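Rorlow Fold Faults: a small dataset of grasps that went bad

README, third revision (March)

What's in it

Rorlow Fold Faults is a collection of 1,058 recorded episodes of two tabletop arms trying to pick up, flatten and fold garments. Every one of them contains a fault of some kind. We had been recording folding work in Edport for a good while before we noticed that the episodes we kept throwing out were far more interesting than the ones we kept! So we stopped throwing them out, went back through the rejects, labeled them, and this is the result.

If you train folding policies on clean demonstrations only, you probably know the feeling: the arm grabs a bit too much cloth, the fold goes crooked, and from there the policy has no idea what to do. We wanted data that starts at that moment and stays there.

The fault that started it

Most of the set is about one failure that we call the creeping pinch. The gripper takes hold of an edge, gathers more fabric than it should, and the servo keeps pushing toward a closed position it can't reach. Nothing looks wrong from across the room. The controller reports a good grasp, the current climbs, and the arm carries on with its plan while the jaw motor heats up. In our worst run the left jaw servo shut itself down halfway through a lift and the whole wrist went limp over the table. The garment was fine. The servo was not.

We spent weeks blaming the servo. We swapped it, and the new one did the same thing two evenings later. Then one of us plotted commanded jaw position against measured jaw position for the whole session, and there it was, a gap that opened at every bunched grasp and never closed. What a satisfying plot. It ships with the data as gap_overview.pdf and I recommend looking at it before anything else.

Setup

Two arms on opposite sides of a white table, one garment between them, and views from overhead and from close to the gripper. The control software is Mao, our own recorder, with the safety layer (Poltus) running beside it as a separate process. Garments start crumpled on purpose. 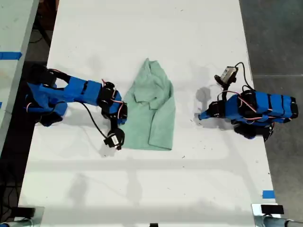 Overhead view: both arms, with the light green garment between them.

The two arms are meant to be mirror images in software, but treat them as individuals. The left one has taken far more abuse and its elbow has a little play in it. We did not correct for that in the logs, so a joint angle on the left can disagree with the overhead view by a degree or so. Calibration files for both arms are in calib/, and there is a newer left-arm file for anything recorded after the servo swap. Please use the right one! The episode header tells you which.

Fault labels

Each episode has one main label and any number of secondary ones.

creeping_pinch: jaws closed on a bunch of fabric, position gap stays open, current keeps rising
slip: cloth leaves the jaws during a lift or drag
double_layer: both layers taken when the task asked for one
missed_edge: jaws close with no cloth between them
table_press: fingertip pushed into the tabletop hard enough to trip the force limit
arm_conflict: both arms commanded into the same space, stopped by Poltus
limp: a servo shut down and a joint lost torque

Creeping_pinch and slip often come as a pair, and the order matters, so the labels carry start and end times. Limp is rare and we would like to keep it that way.

How a bad pinch develops

The gripper closes on an edge, the cloth ripples up behind the fingertips, and the thickness between the jaws is suddenly several times what the planner assumed. Blue tape on the fingers changes how the cloth slides, which helps with thin edges and makes bunching a bit more likely, at least on our table. 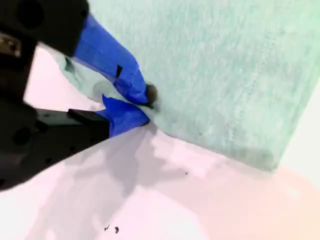
Once the fabric has gathered like that, closing harder gains you very little. What worked for us was a short release, a small move back toward the edge, and a second try with the jaws lower. A number of episodes include this recovery, done by a person at the controls, and they are tagged recovered. They are my favorite part of the set. You can watch the position gap open, shrink and vanish in one smooth curve, and it makes a lovely training signal.

What we changed in Poltus

The old rule stopped the arm when current passed a fixed limit. It was far too slow for this fault, as the current climbs gently and crosses the limit long after the damage has begun. The new rule watches the gap between commanded and measured jaw position. If the gap stays open for 40 consecutive control ticks, the jaw command is set to the measured position, so the servo holds what it has and stops straining. If it happens 3 times in one episode, the arm lowers its load and parks.

Parking was its own adventure. The first version cut torque on the spot, so a lifted arm simply dropped. Now it lowers first and releases second, and the release waits for a key press from the operator.

Both rules are in poltus/rules/, with the old one kept next to them so you can replay episodes against either. Replaying the limp episodes with the new rule on is great fun. Bear in mind that a replay only tells you when the rule would have fired. It can't tell you how the cloth would have behaved afterward.

If you run this on your own arms

Keep a hand on the power switch for the first session. Tie back long sleeves and hair. Stay out of the space between the arms while torque is on, even when both look parked, and don't free a stuck garment by pulling on it. Open the jaws from the software, wait, then cut power, then reach in. Check the table clamps before each session as well. After one hard table_press our table had shifted enough to spoil the calibration, and we lost an afternoon to it.

Known problems

Jaw current is missing from the earliest episodes. They are marked no_current in the header.

The current readings saturate at 2,000 on the sensor's raw scale. A flat line at that value means the real number was higher.

Wrist views blur when the gripper is very near the cloth. We left them as they came.

Double_layer is hard to judge on soft fabric and our labelers disagreed more on it than on anything else. Both opinions are stored where they differ.

Nearly all of the work was done on one table under one set of lights. Stripes of light and shadow move across the tabletop through the day, so be careful with anything that segments cloth by color alone.

Intended use

Fault detection, grasp recovery, testing of stop rules. It is a poor choice for training a folding policy from scratch, given that almost nothing in it ends up folded. Success rates computed on this set say nothing about how the arms do on a normal day.

Contributing

We would love more creeping pinches from other grippers, especially ones with soft fingertips. Record at full control rate if you can, keep commanded and measured position as separate fields, and leave the ugly episodes in. Run check_episode on each file before sending it. Format notes are in docs/format.txt, and open questions go in the issue tracker under the label pinch.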